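Picking Cell Check, Gerkevgate, Bench 2
Nov 24, 2022. Checked by Noreen Mac Carthaigh

1. Stop button reachable from the stool: OK. Brayan moved the stool closer in August and everyone has been happier for it.
2. Clamps on the bin tight: OK, both sides.
3. Cables clear of the wrist through a full turn: WATCH. The loop is a generous one, so please look at it each morning — I know you're all busy.
4. Bin floor and sloped panel: WORN. Safe to run, but I've asked Declan for a new panel.
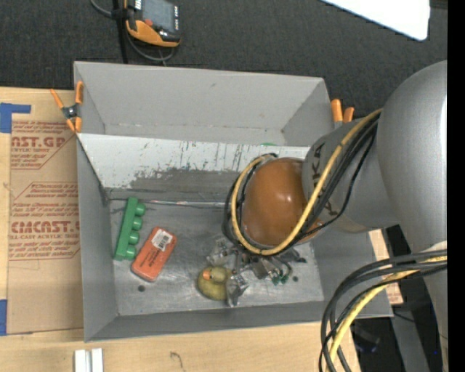
5. Hands out while the arm is live: OK. Old habits from hand sorting die slowly, and Chidubem still catches himself reaching in, bless him.
6. People: Sebastião finds watching more tiring than picking ever was, so we're trying swaps every 40 minutes.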